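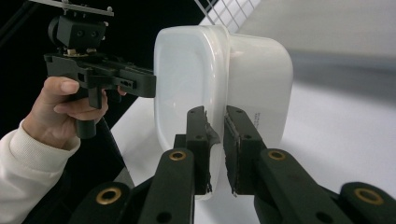 Item 1: pads clamped on the white tub, second gripper at the rim.

Home | Checklists | Bench 7 | Contact

Prerker hand-demo check, 28th March

1. Pad lining: FAIL. Grey strip on the left pad is fraying, so I've ordered more from Endell (again!).
2. Brass bushings: OK, no wobble when I wiggled them.
3. Fingers open fully: OK.
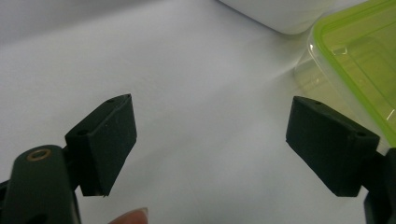 Pads open, green-rimmed container behind.

4. Cables clear of both wrists: OK, but I'd love a longer lead.
5. Basket on the bench, tub reachable with both hands: OK. 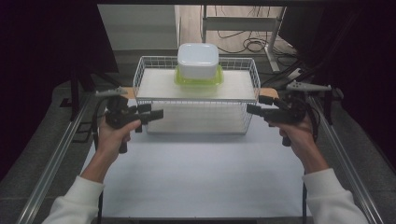 Ojeda reckons we should slow down on the handover, as the robot copies every jerk we make. Fair call, I'm adding it as item 6.

2 comments | 6 shares
We use cookies. Accept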